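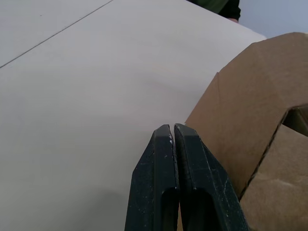
Putow Mail Annex, Outgoing Room
Monthly walkthrough, September
Filled in by Telmo Cuesta
Key: OK / FIX / WATCH

EXITS AND AISLES

Main door opens fully: OK. Swings out, latches behind you, no complaints.

Back door opens fully: FIX. Opens until it meets the pallet jack. The jack was told to move in the last report.

Aisle marking visible: WATCH. The yellow tape by the Farías shelving has worn down to a suggestion. Two more weeks of cart traffic and it'll be a memory.

Exit sign lit: OK, both sides.

FIRE

Extinguisher by sink, gauge in green: OK. Tag initialed.

Extinguisher by rear shelving: FIX. Gauge fine, but somebody has hung a raincoat on it. Raincoat relocated to the hook 2 feet away that was bought for raincoats.

Clearance under sprinkler heads: FIX. Top shelf of bay 3 is stacked with bubble wrap right up into the clearance. It weighs nothing, I was told. Nor does smoke.

Alarm panel: OK. Reads normal.

LIFTING AND STACKING

Cartons over 40 pounds marked for two people: FIX. One carton in the Ekport pile weighed 74 and carried a smiley face where the label should go. Relabeled, smiley left in place.

Heavy items stored between knee and shoulder: OK, except the toner, which lives on the floor and apparently always will. WATCH.

Step stool feet: FIX. One rubber foot missing. Stool pulled from use. Please stop putting it back in use.

PACKING TABLES

Surface clear of blades and loose staples: OK.

Edges free of splinters and snags: OK. Ran a rag along all of them and got the rag back whole.

Cartons closed before they leave the table: OK.
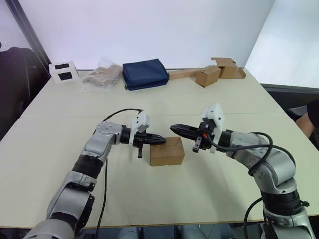 Small brown carton on the packing table, flaps closed.

Box cutters retracted when set down: FIX. Found one open in the pen cup, blade up, among the pens. I have no further comment that can go on a form.

Tape guns: WATCH. The Musex one still bites. Teeth guard is on order.

ELECTRICAL

Cords free of damage: OK.

Power strips not plugged into power strips: FIX. The label printer, the radio and the fan were on a chain of them. The fan has been voted out.

HOUSEKEEPING

Room temperature at start of shift: 70. OK, and a personal best for September.

First aid kit stocked: WATCH. Plenty of eye pads, hardly any finger bandages. See tape guns.

Spill kit: OK. Unopened.

Items marked FIX go to the supervisor's tray before end of shift. Recheck of back door and bay 3 at 3 p.m. tomorrow. Signed, T. Cuesta.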